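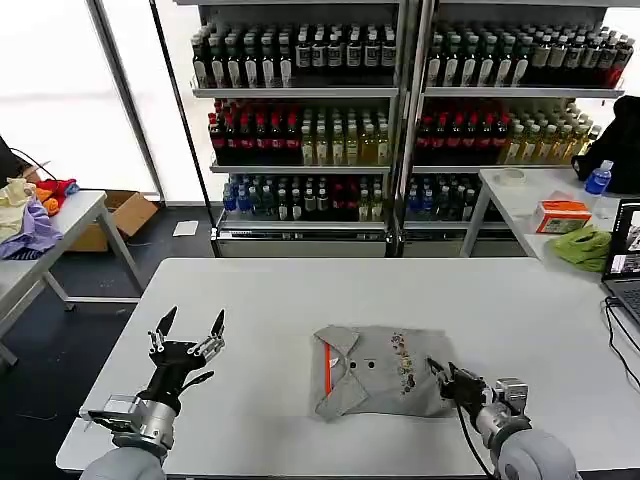
How to Find Out Whether a Robot Can Fold Your Shirts Yet

I get asked about laundry more than anything else. People hear that I spend my days with robot arms and the next words out of their mouths are "so when can I stop folding?" I've given up on answering with a month or a year. What I do now is hand over a test, the same one we use, and let folks run it and make up their own minds. You'll need a robot you can get time on (two arms, fingers or grippers that close on something thin), a table, and one Sunday afternoon.

Before you start

Pick a polo shirt. I know everyone wants to begin with a square towel, and towels are fine for a warm-up, but a polo has a collar, a placket and buttons, and those are where the trouble is. If it has a print on it, so much the better – a print gives the cameras something to hold on to when the rest of the shirt is one plain color.

Set up a light-colored table with plenty of elbow room at both ends. We started our trials with a gray shirt on a pale top because it's a mean combination, and my colleague Upendo Lema still thinks I should have worked up to it. She may be right! If it's your first time, use a red shirt and save the gray one.

Step 1. Fold it yourself, and write down the moves

Fold the shirt the way you'd fold it at home, slowly, and say each move out loud while someone writes. You will be surprised how long the list gets. Smooth the front, find the shoulder, slide two fingers under the edge, lift, carry it over, let go without dragging it back. I had figured on six or seven moves and we ended up with 26, and that was after we'd argued a few of them away.

Step 2. Give the robot one move at a time

Don't ask for a whole folded shirt. Ask for a pinch at a marked spot, then a lift, then a lay-down, and score each of those by itself. On our sheet a move gets a yes only if the cloth ends up within 2 inches of where it should be and nothing else has shifted. That's a generous rule and you may want to tighten it later on.

Watch the pinch closest of all. Cloth has to be gathered a little before it can be gripped, so the tips come down, press, and push up a small ridge between them. With too light a press the tips close on air. Press too hard and you've got the shirt and the table too, and the arm will stop and sulk until you reset it.

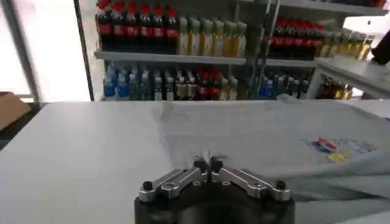
Fingertips against the gray cloth, with a small crease raised in front of them.

Step 3. Run it more times than you want to

One good fold proves very little, and I say that as someone who has called people in from the next room to see one. We do 40 tries for each move before we write down a score. It's dull work, so put some music on. Shake the shirt out between tries and drop it a bit differently each time, or you'll only be learning how the robot does with one particular rumple.

If you keep records (please do), a plain spreadsheet is enough. Ours passed 2000 rows in March and it still opens just fine on Upendo's old laptop. One column for the move, one for yes or no, and one for whatever you muttered when it went wrong. I go back to that last column more than the other two.

Step 4. Put something thin and slippery on the table

Shirts don't come by themselves. There are bags and wrapping and tissue, and whether you're in a laundry room or on a packing bench, somebody has to deal with them. So lay down a see-through sheet, crumpled, and ask the robot to pick it up and set it to one side. It sounds like nothing, and it's a fair bit harder than the shirt. A camera has a tough time deciding where a sheet like that begins and ends, and the stuff bunches up wherever you touch it.
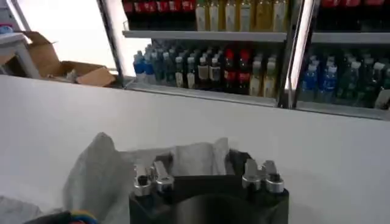 Step 5. Add up the time, all of it

Start the clock when the shirt hits the table and leave it running through every reset and every time a person reaches in to help. I like to keep a second count of just those helping hands. A friend who manages the packing floor at Jadelex over in Willerville told me she could live with a slow machine, since it can work through the night, but she couldn't live with one that calls for a person every few minutes. That changed how I score things, and I'd suggest you borrow it.

So, can it do the chore?

Going by our own sheets, here's where I'd put things. Laying a flat shirt's sleeves in and folding it in half: pretty good, most days. Tidying a collar: now and then. Starting from a heap, the way shirts really come out of a dryer: not well enough that I'd walk away from it. Clearing thin plastic is the lowest score we have. I still fold my own laundry at home in Wernasberg, and I don't expect to quit this year.

Shop floors may well get there ahead of houses. On a floor you can choose the table and the light and send down the same shirt all day long – at home you've got a fitted sheet with three socks hiding in it.

If you run the test yourself, send me your sheet and I'll add it to the Jibrin page with the others. Tell me what kind of grippers you used and what shirt it was. Dress shirts are welcome too, although we haven't been brave enough to try one.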